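Introduction to Food Service Operations
Week 3 notes: Receiving and storage
Samira Chamoun

Bring these notes to the tutorial. The reading is chapter 7 of the course manual, up to the section on dry goods.

Receiving

Every delivery is checked against the purchase order before anyone signs for it. The invoice is a different document and comes second. In the Neretti case the kitchen signed on the invoice alone, and for most of December it paid for cartons it had never ordered. The total was 3,000 dollars, small beside the annual spend but more than the month's margin on the lunch trade.

Order of checking: frozen, chilled, fresh produce, dry. Record temperatures on the sheet at the dock, not later from memory.

Rotation

First in, first out is the usual rule. Where goods carry a use-by date, the date overrides the order of arrival - a later delivery can have the shorter life. Label colour systems vary from one kitchen to the next, so learn the one in use where you do your placement.

Par levels

Par = expected use between deliveries + safety stock. Najjar uses 500 portions between deliveries in the worked problem. Try it again with deliveries twice as often and see what happens to the shelf space.

Smallwares

Pots, pans and bowls are counted at stocktake but are not food cost. Enter them under equipment replacement. Students lose marks on this every year.

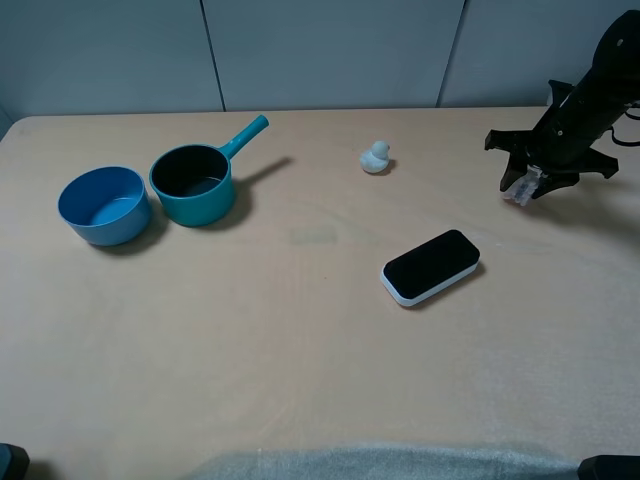
Breakages go on the same sheet, with the date and the section of the kitchen. The Fivach problem set is due at the start of the next tutorial.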